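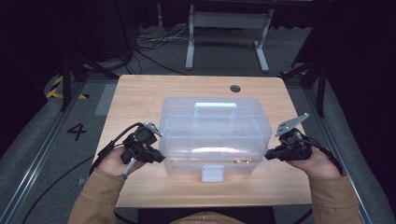 Project report: teaching an arm to open boxes

Our group got the lids-and-latches topic, and I'll admit I was a bit gutted at first, as the other group at Renton got to do cloth folding and that sounded much more fun. I changed my mind by the end of the first afternoon. Boxes are horrible! Anyone can open one while talking to a friend and looking out of the window, and then you try to write down what your hands did and you can't.

The plan was simple on paper. Record people opening, closing and shifting storage boxes with a pair of hand-held grippers, tidy up the recordings, train a small model on them and run it on the Vallden arms in the teaching lab. There were two of us, me and Sombat Chaimongkol, with Anong Sombatkul supervising (and lending us her desk drill, for which we are still grateful). I did most of the recording sessions and the sorting afterwards. Sombat did the training code and a lot of swearing at file formats.

We split the job into four tasks: squeeze and slide, undo the latch, lift the lid, close it again. I thought squeeze and slide would be the boring warm-up. You press on both sides of the box, move it a hand's width towards you and let go. Easy enough with real hands, but with grippers you lose all the feeling in your fingertips, so I kept pressing far too hard on one side and the whole thing would swing round like a gate. It took me most of a morning to get the two sides even, and by then my wrists were not happy.
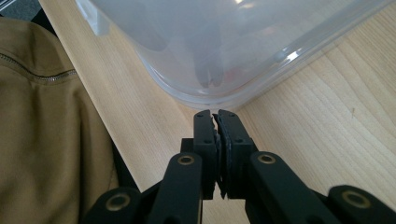 Getting the fingers to behave was its own little project, and one I hadn't left any time for in the plan. The way they open and close matters a lot more than I expected. If there's any play in the joints, the tips don't meet in the same place twice, and the model then has to learn your wobbly gripper as well as the task. So I got into the habit of closing the fingers nearly all the way before each take and having a good look at the brass bushings in the linkage and the pads down the inside, where the edges are a bit ragged. I wrote the state of the pads in the log every time. Sombat thought this was fussy — he came round to it later, when we were trying to work out why one batch looked odd and the log was the only thing we had to go on.

The other headache was the plastic. It's cloudy, so you half see whatever is inside, and it throws back the light in bright streaks along the rim. Our first model got very confused by glare. We tried turning the lamps down, then moving them, and in the end just recorded under three different light set-ups and let the training sort it out. That was Anong's suggestion and it saved us, I think.

Results, then. On the last day of testing we gave the arms 19 goes at the full sequence. Squeeze and slide was solid. Lifting the lid was fine so long as the latch had properly come undone, which was a big if. The latch is where nearly all our failures were, and the arm had a funny way of failing too: it would nudge the clasp, stop as if it had finished, and go on to lift a lid that was still shut. Sombat reckons the model never learnt to check. I reckon my recordings are partly to blame, because I hardly ever fumbled the latch on purpose, so it never saw what putting things right looks like.

If we had another month I'd record a whole set of bad starts and recoveries, and I'd use more than one kind of box. We had a Wetley crate with a push-on lid ready to go and never got round to it. I'd also book the lab for mornings only, as my later sessions are noticeably sloppier and I ended up binning quite a few of them.

The logs and training notes are in the shared folder under Sangkhawat, which was our working name for the project and has stuck. Next year's group is welcome to the lot, wobbly takes included.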